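13/09/2022

Notebook, sorting bench. Long entry, because I skipped two days and now I have to write it all down before I forget which change did what.

The question from the April meeting is still written at the top of my page: "can it do chores yet?" I keep it there to annoy myself. The Stetari people want an answer for their shop floor (small foam parts into bins, end-of-shift cleanup, that sort of thing) and the rest of us want one for the kitchen at home, and I'm more and more convinced it's the same question wearing two hats. Pick up a small light thing, put it where it belongs, do it again without anybody standing over you. My niece can do it. She's four. She complains, but she can do it!

So, status. I'm on the Pan branch of the software, with the Skelent grasp planner bolted on top. The old Itex planner is still on the machine if anybody wants to compare, just please don't leave it set as the default like last time (that was me, I know it was me). Log starts at run 298 for this batch. Everything before that was on the old finger pads and I wouldn't trust it for much.

The job I've been calling "tidy the table" goes like so: little round foam pieces lying on a wooden table, the arm finds one, closes on it, lifts, carries it to a container, lets go, goes back for the next. That's the whole chore. Written out it sounds like nothing. I timed myself doing it by hand on Friday and I was done before I'd finished my sentence to the person next to me. The arm takes long enough that I've started bringing a snack.

Things I changed, in order, so I can undo them:

Slowed the last bit of the approach. It used to come down fast and the foam would skip sideways when a finger brushed it. Foam weighs nothing, so any touch at all moves it. Now it creeps. Ugly to watch, but the skipping has mostly gone.

Lowered the closing force. Then lowered it again. Then put it back up one notch after it dropped two in a row on the way to the cup. Foam squashes and springs back, and the gripper decides it has a good hold when really it has a pinch of one edge. I'd like a better signal than finger width for "yes, I've got it." Haven't found one. Open to ideas, write them in the margin.

Moved the release point up a little. With the lower one the fingers were bumping the cup. I much prefer a small drop to a cup rolling across the table, and foam doesn't mind being dropped.

Changed the color thresholds. This one ate a whole afternoon. The table has a varnish that throws the light back, so part of it looks nearly white from the wrist camera and part of it looks quite yellow, and a yellow-ish piece on a yellow-ish table is a rotten thing to ask of a color filter. Red is easy. Red was always going to be easy. Lime I thought would be hard, but it's so bright that it jumps right out.
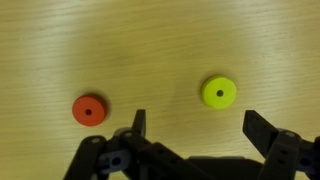
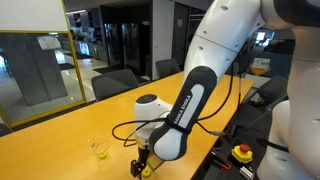
Wrist camera first, then the arm at the table with the clear cup.

Back to thresholds. What finally helped was throwing out color for the first pass and looking for the outline plus the dark hole in the center, then using color only to decide which piece is which. I should have done it that way from the start. I think I stuck with color so long because it worked perfectly at my desk, under my desk lamp, on a sheet of gray paper. Lesson for the hundredth time: test it on the table where the chore lives.

Speaking of which, the clear cup. I have mixed feelings about the clear cup. A person picks a clear cup because you can see what's in it, and the camera can hardly see the cup at all. For now I'm cheating and giving the arm a fixed spot for it, measured with a ruler and typed in. Works great until somebody moves the cup. So anyone using that table, please put it back on the pencil cross. And for the write-up I want us to be straight about this: the arm does not know where the cup is, it knows where I said the cup would be. If I handed this to a regular household, that cup would have moved by breakfast.

Tried it for a bit with the cup position coming from the planner. Skelent found it sometimes, and other times it fell in love with a reflection off the varnish. I stopped that after a few goes and went back to the fixed spot. To revisit with an opaque cup, a plain dark one, which I suspect will just work and make me feel silly.

Numbers, such as they are. Did a block of 20 picks with the new settings before lunch and another after. Before lunch was lovely. After lunch was a mess, and I spent a good while hunting for what I'd changed when I hadn't changed a thing! The light had. I'm going to log the time of day next to every run from here on, and if somebody has a light meter they aren't using I'd be very glad of it.

Plan is 100 picks in one go with no hands on anything, and whatever comes out of that is the figure we give Stetari. No picking the nice block. I'm writing that here so I can't wriggle out of it. If it stalls at number six then we report that it stalled at number six, and what it stalled on.

Kinds of failure so far, from memory, I'll pull the proper ones from the log:

Pinched the edge, lifted, lost it partway. Most common by a mile.

Came down off center and one finger landed on top of the foam. Force limit catches it and the arm backs off, which is the right behavior, but then it goes straight back to the same wrong place and does it again. And again. It will do this all day. A person would shift their hand over a hair without even noticing. I want a retry that nudges sideways, and I think that's the single most useful thing I could write this month.

Two pieces close together. When they're well apart it's fine, the open fingers have all the room in the world. Put them near each other and one finger comes down on the neighbor. I've been laying them out far apart, which is another bit of cheating, and I've put a note in the log for each run that says how I set them out. On a real shop floor they'd be in a heap. I haven't even tried a heap. I'm a little scared of the heap.

Then there was run 3882 on the counter (no, we haven't done that many, the counter also counts dry moves, somebody should fix that, probably me). It stopped halfway through the carry with a cable complaint. The bundle by the wrist has enough slack that it can swing out over the table, and on long reaches it pulls. I re-tied it and it's been quiet. Keep an eye on it, and please give the arm plenty of room while you're doing that. E-stop within reach, hands off the table while it's moving, same rules as ever. I caught myself leaning in to straighten a piece of foam on Thursday and gave myself a talking-to.

Where does that leave the big question? I had a long argument about it over coffee and I'll put my side down while I still like it. For the shop floor I'd say nearly, with conditions. If the parts come one at a time, spaced out, same light all day, bin in a known place, then I think this setup could do the job slowly and pretty well, and slow is fine overnight. But look at how much of the chore I just did for it! I spaced the parts, I fixed the light, I placed the bin. At home all of that is the chore. Picking up a toy takes a second, and the rest of the work is knowing it's a toy, knowing which box, moving the cat, finding the box under the coat.

The other side of the argument was that people said the same about dishwashers, and we happily load and unload those by hand and still call it a machine that does the dishes. Fair enough. I didn't have a good reply. If a table-tidying arm needed me to put the cup on a cross every morning and then it really did clear the table, would I be happy? Maybe! I'd have to think about what I'd pay for it. (Currently a sandwich.)

To do, in no special order:

Sideways nudge on retry.

Opaque cup.

Better "have I got it" check. Maybe just look again after lifting and see if the piece is still on the table? Cheap, and the camera's right there on the wrist.

Stop the counter from counting dry moves.

Pieces closer together, one step at a time, and write down the gap where it starts to go wrong.

Blinds, or a lamp, or both. Ask about the lamp before buying one, there might be one in the back cupboard.

Send the plan for the long run to Stetari before doing it, so they know what we mean by a pick and what we mean by a miss. Last time we had a whole call about whether a drop that bounced into the cup counts. I say it doesn't. It went down in the log as "lucky" and I'd like to keep that column.

Settings are saved under today's folder, the one ending in "slow." The one ending in "slow2" has the force up a notch and is the one to use.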